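Print this page | E-mail to a friend

Wear testers wanted - Skornley work pants and shirts

Skornley Workwear is looking for 40 people to wear our new canvas pants and button-front shirts on the job, starting February. Real jobs please. Roofing, framing, welding, warehouse, farm, kitchens, whatever you do to get dirty.

What you get: 2 pairs of pants and one shirt, yours to keep. Plus $184 when the last wear sheet comes in. No sheet, no check - sorry, we got burned last year.

What we need from you:
- wear the pants at least three shifts a week
- wash at home, normal detergent, no bleach
- fill in the wear sheet (one page, knees, pockets, seams, zipper)
- send back one pair at the end so we can cut it up, we'll mail you a replacment

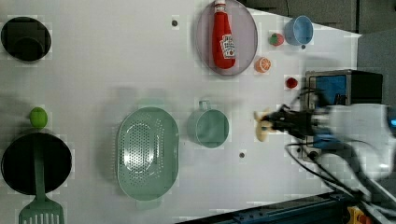
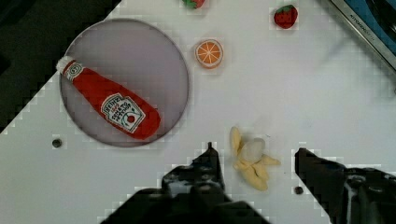
Ketchup on a plate, both views.

Sizes: waist 30 to 46, and we are very short on tall and on women's fits. If you wear a long inseam apply today. Shirts run a little big in the shoulder, go by your usual size anyway and tell us.

Must be 18 or over and working in the US. Can't take anyone employed by another clothing maker.

To apply, send your job, your sizes and a daytime phone to Conceição Arruda, Fit and Wear desk, Box 2308, Kinnear. Or stop by the Kinnear store, Sunday til 4 pm, and ask for Sorin Vasić - he has tape measure and forms.

Filed under: Work With Us, Product Testing

Recent posts
Bulen insulated bibs back in stock
Hemming heavy canvas at home
Part-time stock help, Skinlow store
Which glove for which job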